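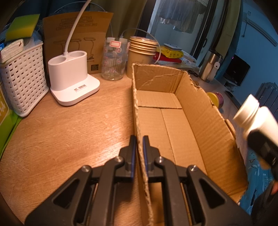 How to Map the Water Shutoffs in a Small Apartment Building

If I could talk every condo owner and small landlord into doing one project this year, it would be this one. A shutoff map is a drawing and a list that tell anybody in the building which valve stops the water to which tap. It costs almost nothing, it takes a weekend plus a bit of tidying up, and the first time a supply hose lets go at night you will be so glad to have it!

I live at Kasley House, a brick building of 14 apartments on three floors with a laundry room and a boiler in the basement. We had no plumbing drawings at all. The originals had gone missing long before my time, and what we had was a tag on one pipe that said "NORTH?" in pencil. When a toilet supply line burst on the second floor, it took us most of an hour to find the right valve, and we shut off the wrong half of the building twice along the way. The water bill for that month showed 1,354 gallons over our usual use. I started the map the week after.

What you need

A flashlight, or better yet a headlamp, so both hands are free.
A floor plan of each level. Hand drawn is fine. If you have a fire evacuation plan on the wall, trace that.
Colored pencils: blue for cold, red for hot, green for heating, black for drains.
Blank valve tags with wire or chain. We used the round plastic kind, numbered with a paint marker.
Masking tape for temporary labels.
A helper upstairs with a phone. You can do it alone, but you'll climb a lot of stairs.
Work gloves and old clothes.

You do not need a wrench for the mapping. If a valve won't turn by hand, leave it alone and write it down. More on that below.

Before you start

Talk to the water company or look at your bill to find out where the meter is and which side of it belongs to you. In most places the valve on the street side is theirs and you shouldn't touch it. Ours is under an iron lid on the Ngau Street sidewalk, and it goes on the map with a note that says "utility only."

Find out if you have fire sprinklers or a standpipe. Those valves are often painted red, and they may be chained or wired to an alarm. Put them on the drawing but never turn them as part of this job. Your fire alarm company can tell you exactly what each one does, and they were very nice about it when I called.

Give the residents notice. We put a sheet by the mailboxes three days ahead saying that the water would go off and on for short spells between 10 a.m. and early afternoon. Ask people not to run washers or dishwashers during that time, and ask anyone with medical equipment that uses water to call you first. If you have a boiler or a shared water heater, check with whoever services it about what should be switched off before you cut its supply. On ours the technician wanted the burner off, and he wrote the steps on the inside of the boiler room door.

Step 1: Start at the meter and draw what you see

Stand at the meter with your basement plan and follow the main pipe with the flashlight. Draw it in blue. Every time it splits, draw the split. Every time you meet a valve, draw a small bow tie on the line and put a piece of masking tape on the real valve with a number. Don't worry about what it feeds yet. You're only collecting.

Go slowly here. I went through the basement once and found nine valves, then went back after lunch and found four more, one of them behind a shelf of paint cans and another above the dropped ceiling in the laundry room. Look high, look behind things, and put your hand on the pipe where you can't see it. Hot pipes should be wrapped, but not all of them are, so touch carefully.

Step 2: Find the risers

Risers are the vertical pipes that carry water up through the floors. In a building like ours, the kitchens are stacked over each other and so are the bathrooms, and each stack has its own pair of risers, one hot and one cold. Mark where each riser goes through the basement ceiling, then give it a letter. Use letters for risers and numbers for valves so the two never get mixed up on the phone.

We have five stacks. I had been sure there were four! The fifth turned out to feed a single powder room that was added when two apartments were joined together, and it branches off in a spot you would never guess from upstairs.
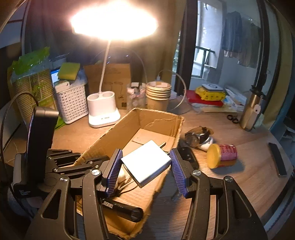
Once the risers have letters, walk up through the building and write the matching letter on each floor plan. Access panels help a lot. They're usually in closets or behind the tub faucet, and many of them have been painted shut. Score the paint line with a utility knife before you pull, or you'll take a strip of wall with you.

Step 3: Test one valve at a time

Now the fun part. Your helper goes to the top floor and opens a faucet on the stack you think you're about to close. You close the valve, slowly, a quarter turn at a time for the old round-handled kind. Ball valves with a lever only take a quarter turn in all, so ease them around -- slamming one shut can bang the pipes hard enough to shake an old joint.

Wait a minute or two. Water already in the pipe will keep draining, and it fools you every time if you're in a hurry. Then have your helper check the following at each floor:

Kitchen cold, kitchen hot.
Bathroom sink cold, bathroom sink hot.
Tub or shower, both sides.
Toilet (flush it and listen for the refill).
Anything odd, like an ice maker or an outdoor spigot.

Write down what stopped and what kept running. Open the valve again, just as slowly, and run the cold faucet for a minute to clear the air and any rust. Then move to the next one.

If closing a valve changes nothing, you have three likely answers: it serves something you haven't checked, it's left over from old piping, or it doesn't close all the way. Put a question mark beside it and keep going. Most of our question marks solved themselves by the end of the day.

Step 4: Deal with the stuck ones

Old gate valves hate being disturbed. If one resists, stop. Forcing it can snap the stem or start a leak around the packing nut, and then your mapping day becomes a plumbing day. Tag it "STUCK - DO NOT FORCE," mark it in orange on the plan, and add it to a list for your plumber.

A small drip at the stem after you reopen a valve is common. A plumber can often fix it by snugging the packing nut. Put a cup under it, note the number, and check it again the next morning.

We ended up with three stuck valves and one weeper. Having them all on one list meant the plumber could price them together and do them in a single shutdown, and that saved us a good chunk of money compared with separate calls.

Step 5: Make the permanent tags

Replace the masking tape with real tags. Each one should carry the number, the word HOT or COLD, and what it feeds in plain language. "12 - COLD - Riser C - kitchens, east side" beats any code you could think up. Wire the tag to the pipe beside the valve instead of the handle, so it stays put if the handle is ever replaced.

For the main shutoff, go big. We hung a bright sign you can read from the bottom of the stairs, with an arrow showing which way to turn.

Step 6: Draw the clean copy

Redraw the plans neatly or do them on a computer. I used a free drawing program called Rurkineo, but a ruler and a photocopier would do the job just as well. Keep it to one page per floor, plus one page with the full valve list. Put the month and year in the corner of every page so you can tell old copies from new.

On the list, give each valve a line with its number, where it is ("laundry room, above dryer, need step stool"), what it shuts off, and what condition it's in. The location column is the one people use in a panic, so write it for somebody who has never been in your basement.

Where to keep the copies

One in the boiler room, in a plastic sleeve by the door.
One in the front hall cupboard.
One with your management company or plumber.
A photo of each page on the phone of anyone who might be first on the spot.

Keeping it up to date

Turn every working valve once a year. It keeps them from seizing, and it's a nice excuse to check the tags. We do ours in October, before the heating season gets going. When a plumber moves or adds anything, have them mark it on a copy before they leave, and fix the master that same week.

The owners at Amen Court, across the street from us, borrowed our blank list and had theirs finished in a weekend. Their building has two separate mains, so they drew each one in a different shade of blue and gave the second one numbers starting at 50. If yours is set up the same way, I'd do it like that from the start.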